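Storing carrots through the winter without a root cellar?

Posted in Kitchen & Garden, January 2026

We pulled up way more carrots than we can eat, and our place in Tirville has no basement at all, just a crawl space and an unheated mudroom. I put one batch in the fridge drawer in November and they went bendy within a couple of weeks. My grandmother kept hers in sand until spring! Does that work in a mudroom? And do I wash them first or leave the dirt on? I have 50 pounds to deal with, so I'd love to get this right.

Flevstead

Oluwaseun Adeyemi

Oh, sand works beautifully, and your mudroom could be perfect if it stays above freezing! I've done it for 7 winters now and I still get excited digging out a crisp carrot in March. Don't wash them. Brush off the loose dirt and twist or cut the greens off right away, as close to the crown as you can without nicking it. The tops keep pulling water out of the root, and I'd bet money that's what happened to your fridge batch (were they still on?).

The same goes for anything you bring home from a market or a farm stand. A bunch with big leafy tops looks gorgeous going into the basket, and then everyone forgets and shoves the whole thing in the fridge.

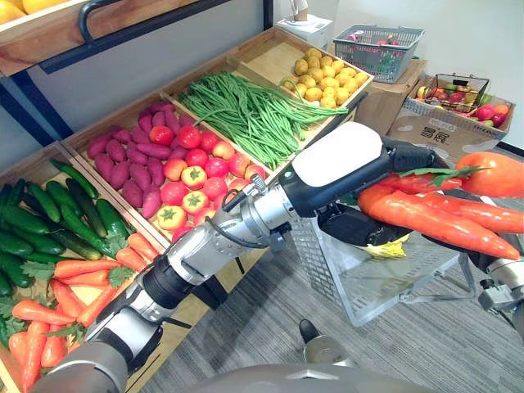
How I pack them

Use a deep bin or a bucket with a loose lid. Put down a couple of inches of damp play sand, damp like a wrung-out sponge, then a layer of carrots that aren't touching, then more sand, and keep going. Eat the skinny and broken ones first, they never last. Check every few weeks and mist the sand if it feels dusty. And keep apples far away from the bin! They give off a gas that turns carrots bitter.

Save some tops for pesto, too. So good with walnuts.

Stedar

I just peel, slice, blanch and freeze mine. Way less hassle. They're mushy for snacking but great in soup.

Tang

Agree with the sand answer, except I use damp sawdust because it's lighter to carry. Get untreated. Mine kept 5 months last time, with a few hairy roots on them by the end that rubbed right off.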